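Este site utiliza cookies para melhorar a sua experiência. Ao continuar, aceita a nossa política de cookies. Aceitar | Definições

Visita à fábrica de papel Sproģis, em dezembro

Partilhas 43 | Comentários 6

Cheguei à estação às oito e vinte da manhã, ainda com pouca luz, e a carrinha da fábrica já estava à espera no lado errado da praça. Tinha lido no convite "saída norte" e fui para a saída norte, mas o motorista entende por norte outra coisa. Perdemos um quarto de hora com isto e por esse motivo não vi o começo da visita, que era a chegada dos fardos de trapo de algodão.

A Sproģis faz papel para gravura e para encadernação. É uma casa pequena, na margem do rio Eka, e só recebe visitantes duas vezes por ano. Eu encaderno livros há muito tempo e uso o papel deles, o Forura de 385 gramas, para as guardas e para as capas moles. Sempre quis saber por que uma resma sai mais macia do que a outra. Agora sei um pouco melhor: é sobretudo a água. No inverno o rio vem mais frio e a pasta escorre mais devagar na teia, e a folha tem tempo de se assentar.

O grupo foi recebido por Shigeru Hirano, o mestre de folha, que trabalha lá desde que a máquina antiga foi desmontada. Ele fala baixo e é preciso ficar perto dele, coisa difícil com o barulho dos batedores. Explicou-nos a diferença entre bater curto e bater longo, e passou de mão em mão dois bocados de pasta para apertarmos. A minha ficou com cheiro a linho molhado até à hora do almoço.
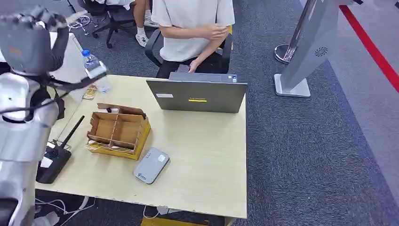
Da sala dos batedores passa-se para a prensa, e depois para o secador, que ocupa o andar de cima inteiro. As folhas ficam penduradas em cordas de crina -- eu julgava que isto já não existia -- e a temperatura é regulada com as janelas, abrindo ou fechando as portadas de madeira. Pode levar nove dias. No verão, disse-nos o senhor Hirano, leva quatro, mas ele não gosta do papel de verão e vende-o mais barato. Perguntei se o catálogo indica a estação. Não indica. É preciso telefonar e pedir.

Gostei menos da parte da colagem. A gelatina estava já arrefecida quando lá chegámos e mostraram-nos apenas um vídeo, com o som cortado. Para quem vai pela primeira vez, seria melhor começar por esta sala e deixar o secador para o fim. 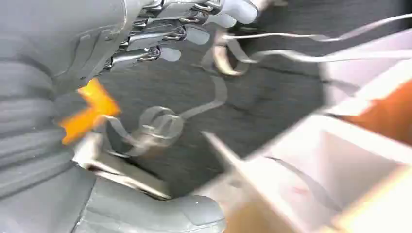
O almoço foi servido na cantina: sopa de beterraba, pão escuro e um queijo com cominhos de que repeti duas vezes. À mesa fiquei ao lado de um casal que restaura mapas e que traz o seu papel do moinho Trelis. Discutimos bastante. Eles acham o Forura demasiado absorvente para aguadas, e nisto têm razão, mas para dobrar não conheço outro igual. A fibra aguenta o vinco sem abrir.

Na loja comprei 62 folhas, quase todas de inverno, e duas de um cinzento azulado que não aparece no catálogo. Vieram enroladas em cartão, e fiz mal em aceitar assim: depois de desenroladas, precisaram de três dias debaixo de peso para ficarem planas. Quem puder ir de carro deve pedir que as embalem direitas.

A visita custa 49 euros, com almoço, e reserva-se por correio eletrónico. Convém levar sapatos fechados, o chão da prensa está sempre molhado. A próxima data deve sair na primavera e eu tenciono voltar, desta vez pela outra saída da estação.

Receba os nossos artigos por e-mail. Subscrever a newsletter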